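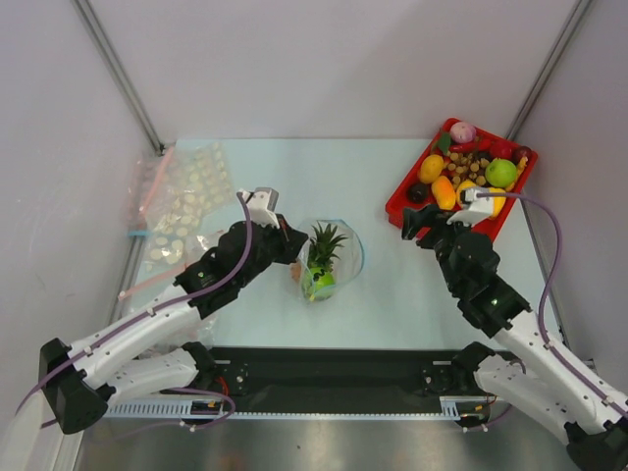
4 min read

Fruit tray

A fruit tray is a shallow, open vessel used for keeping and presenting whole fruit on a table, a sideboard or a kitchen counter. It is a close relative of the fruit bowl, and in many homes the two are used together: the tray holds the fruit, and the bowl stands in the middle of the table to receive what is chosen from it. Such an arrangement, with a bowl at the center and a tray with yellow fruit to the right of it, is shown at the top of this article on a light-blue tabletop.

Name and definition

In everyday speech the words tray, dish, platter and bowl are mixed freely. Sellers of tableware usually call a vessel a tray when its bottom is flat and its rim is low, and a bowl when the walls rise in a curve from a small foot. A platter has almost no rim and is meant for cut fruit, which does not roll. The term "fruit tray" is also used by grocery stores for a ready plate of sliced melon, grapes and similar things, sold under a lid. This article is about the vessel for whole fruit only.

Form

The shape can be round, oval or rectangular. The rim is the most important part. It must be high enough to stop an apple or a lemon from rolling out, but low enough that a hand can come over it and take a fruit from the side. When the rim is too high, people take always from the top, and the fruit at the bottom is forgotten.

Trays with a fully closed bottom are easy to wipe. Trays with slots or holes let the air pass under the fruit, but they leave crumbs and drops of juice on the table, so a cloth or a plate is often put under them. Some models have small feet for the same purpose. Handles are common on the rectangular trays and rare on the round ones.

Materials

Wood, woven willow, glazed ceramic, glass, enameled steel and plastic are all in use. Wood and willow are gentle to the skin of soft fruit, but they take stains and should not stay in water. Ceramic and glass are heavy and stay in their place when a fruit is pulled from them. Plastic trays are light, they can be washed without special care, and for this reason they are preferred in school kitchens and in children's rooms. A light tray may slide or tip when somebody presses on its rim, and a thin rubber mat under it is the usual remedy.

Regional types

The Lenby tray takes its name from the town of Lenby, where it was made as a side product of the local basket trade. It is an oval willow tray with 2 handles and a rim of 3 woven rows. Old pieces have a bottom of thin boards, while newer ones are woven in full. The town still holds a basket market each September, and trays are sold there by the makers themselves.

The Virnen dish is a ceramic type with a wide flat lip. It was sold as a set, with one dish for fruit and one smaller bowl of the same glaze for nuts or for peels. Complete sets are not easy to find today - the small bowl was used every day and was broken first.

The Escobar workshop produced a square wooden tray in four sizes. Its model 105, the largest of them, has a removable divider, so that ripe fruit can be kept apart from fruit that needs more days. Cristóbal Saavedra, who wrote a short catalog of the workshop, considers the divider the only new idea in its whole production, and notes that most owners lost it.

Arrangement of the fruit

Whole fruit is best laid in one layer, or in two if it is hard. Heavy pieces go first and light ones after. Bananas are laid with the curve up, or they are hung from a hook, because the part which carries the weight becomes brown sooner. Lemons and oranges can touch each other without damage, but one moldy piece should be removed at once, together with any neighbor that feels wet.

Many fruits give off ethylene, a gas that makes other fruit ripen faster. Apples and ripe bananas are well known for this. A household that wants to ripen a hard avocado may put it beside them on purpose, and a household that wants to keep its pears longer should use a second tray. Berries, cherries and cut fruit belong in the refrigerator.

Color plays a part in the choice of the tray. Yellow fruit looks stronger on a blue or dark surface, and green fruit is easily lost on a green glaze. In the older housekeeping manual known as Jenine's, a white cloth is recommended under every sort of fruit, "for one sees then what has begun to spoil."

Table use

When the tray is passed at a meal, each person takes one fruit to the own plate. When it stays in its place, a bowl is set within reach of everybody and filled from the tray before the meal. The fruit in the bowl is then washed fruit, ready to eat, and the fruit in the tray may be unwashed. Guests do not always know this difference, and it is polite to tell them.

Care

Trays should be emptied and cleaned once a week. Ceramic, glass and plastic are washed with warm water and dish soap. Wood is wiped with a damp cloth, dried standing on its edge, and oiled with a food-safe oil when it looks pale. Willow is brushed, and dark spots in the weave are cleaned with a soft toothbrush and a little salt water. Any tray has to be fully dry before fruit is put back on it.

See also

Fruit bowl
Bread basket
Centerpiece
Serving platter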